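Zwischenbericht an die Stiftung Dosico
Projekt: Nachbarschaftsküche und Mittagstisch Postau
Berichtszeitraum: Oktober bis März

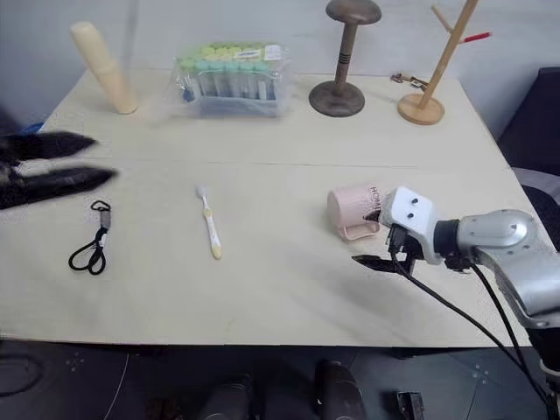
Der Mittagstisch läuft seit Oktober an zwei Tagen in der Woche im ehemaligen Schulgebäude. Die Öffnungszeit wurde im November von 12 Uhr auf 11.30 Uhr vorgezogen, weil viele ältere Gäste mit dem Bus kommen und die Rückfahrt sonst erst am späten Nachmittag möglich war. Seither ist der Andrang gleichmäßiger verteilt, und die zweite Essensausgabe kann pünktlich schließen.

1. Stand der Arbeiten

Der Umbau der Küche ist bis auf die Lüftung abgeschlossen. Der neue Herd und die Spülmaschine wurden im Dezember angeschlossen und abgenommen. Bei der Lüftung hat die Firma Kelwood den Einbau zweimal verschoben, zuletzt wegen eines fehlenden Brandschutzelements. Der Einbau ist nun für April zugesagt. Bis dahin wird nicht frittiert, der Speiseplan wurde entsprechend angepasst.

Der Speiseraum hat einen neuen Anstrich und bessere Beleuchtung erhalten. Offen ist noch die Schwelle am Seiteneingang. Für Gäste mit Rollator legen wir dort vorläufig eine Rampe an, die nach jeder Ausgabe wieder abgebaut werden muss. Das Angebot für eine dauerhafte Lösung liegt beim Bauamt.

2. Nutzung

Im Februar wurden erstmals 200 Essen in einem Monat ausgegeben. Von den regelmäßigen Gästen haben sich 33 in die Liste für den Fahrdienst eingetragen – deutlich mehr, als im Antrag angenommen. Der Fahrdienst wird von Neema Mwaipopo koordiniert. Ein Fahrzeug reicht für die Strecken in die Ortsteile derzeit aus, bei Glatteis musste der Dienst im Januar aber mehrfach abgesagt werden.

Der Kochkurs für Alleinlebende, den Roya Ghaffari leitet, hatte im ersten Durchgang neun Teilnehmende. Gekocht wurden einfache Gerichte für eine Person, dazu gab es eine Einheit über Vorratshaltung und Einfrieren. Ein zweiter Durchgang beginnt nach Ostern. Auf Wunsch der Gruppe wird er am Abend stattfinden.

3. Mittelverwendung

Die Ausgaben für Geräte liegen im Rahmen des Finanzplans. Bei den Lebensmitteln sind die Kosten höher als veranschlagt, vor allem bei Milchprodukten und Öl. Ein Teil davon wird durch die Lieferungen des Hofladens Odera aufgefangen, der uns Gemüse zum Einkaufspreis überlässt. Wir bitten darum, nicht verbrauchte Mittel aus der Position Öffentlichkeitsarbeit in die Position Lebensmittel umwidmen zu dürfen. Ein formloser Antrag liegt diesem Bericht bei.

4. Ausblick

Bis zum Sommer sollen die Lüftung in Betrieb und der Seiteneingang fertig sein. Außerdem prüfen wir einen dritten Ausgabetag. Dafür fehlt im Moment vor allem Personal für den Abwasch und die Endreinigung, die Küche selbst hätte Kapazität. Die Belege für das erste Quartal reichen wir gesondert nach.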